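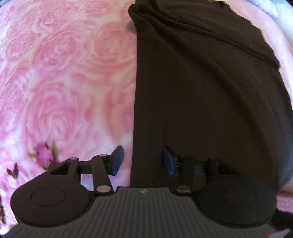
Thursday, 4:40 pm. Fabric handling, bedroom set

Got through 20 takes on the bed before my wrist gave up. Running total for the cloth folder is 3,821, and I'd love to see it over four thousand by the end of August (we'll see!).

Settled on coming in across the left edge of the black piece, one finger over the cloth and the other over the rose bedspread, fingers wide open to start. Waltraud Vogler thinks the approach should be lower and slower. I tried it her way for the last 5 and I think she's right, it felt a lot less like stabbing at a mattress. The trouble with a plush cover is that everything sinks, so I kept pinching pink fluff along with the cloth. I left those takes in but tagged them "double grab" so Hakala can filter them if the training run gets confused.

Black on pink is nice and easy to tell apart, maybe too easy. Next time I want dark on dark, and something with stripes. The Plurnville batch was all plain sheets on a hard table and the model got really lazy about edges after that, it just went for the middle of everything.

Threw out 14 takes from this morning, bad timestamps again. Restarting the logger between beds seems to help, no idea why.

To do: charge the spare, ask Pramimden about new finger pads, refold everything before dinner.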